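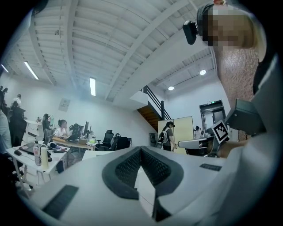
Weekend baker's assistant wanted, Skurside

Posted Jun 12, 2019

We are a small bakery on the corner by the Drelstead road, and we are looking for somebody friendly and reasonably awake in the early hours to join us for two mornings a week, with a third over the summer if you would like it.

Kaede Yoshida started the shop with one oven and a borrowed mixer, and we have been going for nearly five years now. We bake sourdough, milk loaves, cheese scones and a rather good ginger cake (the recipe came from Yoshinori Morikawa's aunt, and he still won't let us write it down!). Yoshinori looks after the bread and would be the person teaching you, so you will be in patient hands.

You would start at 4 in the morning, which we know is a lot to ask, and be finished in time for a late breakfast, and breakfast is on us. The work is shaping dough, filling tins, washing up, packing the orders for the two cafes we supply and, once the doors open, giving a hand at the counter when the queue gets long. Some of the flour sacks are heavy and there are three steps down to the store, so please do ask us about it if lifting is difficult for you and we will see what can be arranged between us.

You don't need to have baked for a living before. If you make bread at home and have opinions about crusts, we would love to hear them. A food hygiene certificate is handy, but we will pay for the course if you haven't got one. Buses don't run that early from Drelstead, so you would need to live nearby or have your own way of getting in.

Pay is by the hour, the same rate as everybody else on the early shift, with paid holiday and a loaf to take home at the end of each morning. We close for the first week of January.

To apply, drop a note in at the shop and leave it with whoever is at the counter. Tell us a little about yourself, which mornings suit you and what you like to bake or eat. We'll ask you in for a trial morning, paid of course, and Kaede will put the kettle on.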